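Manufacturing & Logistics | Shop Floor Interviews

Keeping a short line short: Martti Ahonen on belts, trays and bench space

March — by Ctibor Šimko

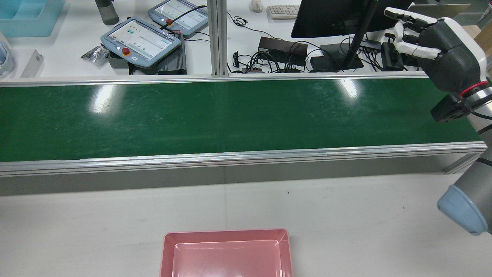 The green belt between its aluminum rails, with a pink tray on the near table.

Martti Ahonen has laid out packing benches for Lerkadgate for 17 years. His current concern is the strip of table on the operator's side of the conveyor.

"People buy the belt first and think about the table later," he says. "Then the tray has nowhere to sit and the reach is wrong all day."

His rule is one tray per position, on the near side. Equipment that is not handled during a run goes on the back table. At the Flestitmont site that table holds the pendants and one of the controller boxes, along with whatever has been put down there since the morning.

"The back table fills up. Bags, small boxes, a bottle. I allow it up to a point. The near table I clear myself."

Ahonen prefers a dark belt with a smooth surface. It wipes down quickly and light-colored parts stand out against it. The drawback is glare from the ceiling lights, which he treats as a lighting problem.

"You move the lamp or you fit a diffuser. You do not change the belt for that."

Scuffs do not worry him. He logs belt hours and inspects the surface every 201 hours of running time. The last belt on this line was replaced at 1,367 hours after the splice began to lift — "earlier than I wanted."

Three changes are planned before summer, starting with a stop on the tray position. The other two depend on a quote from Gestik, which he had not yet received when we spoke.

Contact the editors | © Shop Floor Interviews | Back to top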